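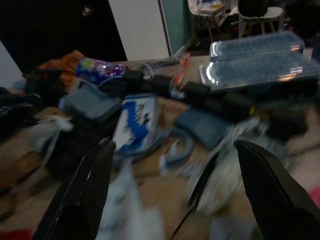

On a Sunday afternoon at Sarkport, the second shift starts with a worktable nobody has tidied. The company wants its two-armed system to learn how to sort through clutter, and the clutter has to come from somewhere. Plastic bags, cables, tape and spare brackets all stay where the last run left them.

Each run is saved as an episode, with the arm positions and the camera views stored together. The project, called Andoneo, had 643 episodes on disk when I visited. Of those, 606 had passed review. The rest were set aside, mostly for dropped video or a run that stopped too early.

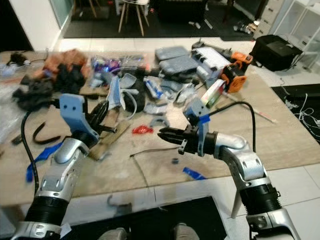 What counts as a good example

A clean pick is easy to label. Reviewers are more interested in the slow ones – a grasp that slips, a second try from another angle, a bag that folds under the fingers. Those stay in the set as long as the task gets finished. An operator who hesitates for a long time is asked to repeat the run.

Small parts take the most patience. The wrist cameras help when the head view is blocked by an arm, and reviewers check both before they approve anything.

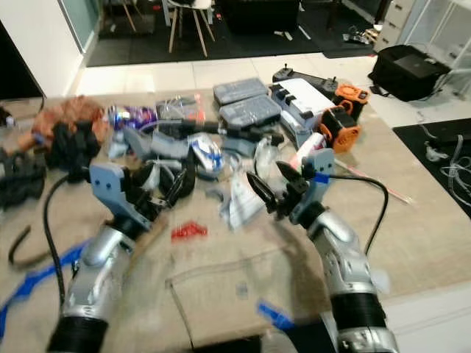
Both arms over the worktable, with the gray storage cases at the back.

Of the approved episodes, 242 deal with thin or flexible things such as bags and cable. The team would like more. A hard plastic case keeps its shape from one run to the next, and a bag does not, so the system needs to see many more versions of it.

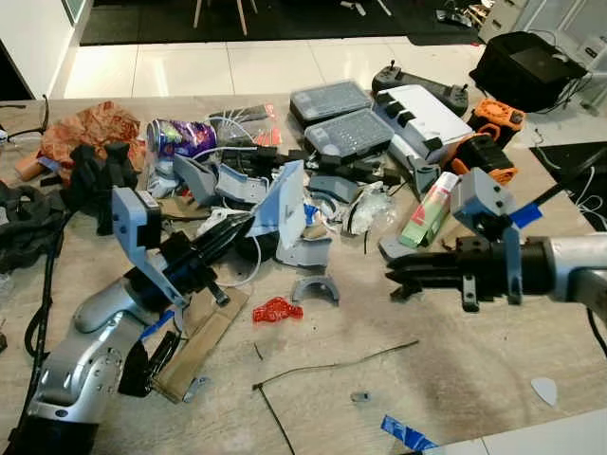 Page last changed in December

Training runs overnight on a machine in the next room. By morning there is a new version to test, and the operators use its failures to plan what to record next. Last week it kept closing its fingers too early on flat packets, and two shifts went to that alone.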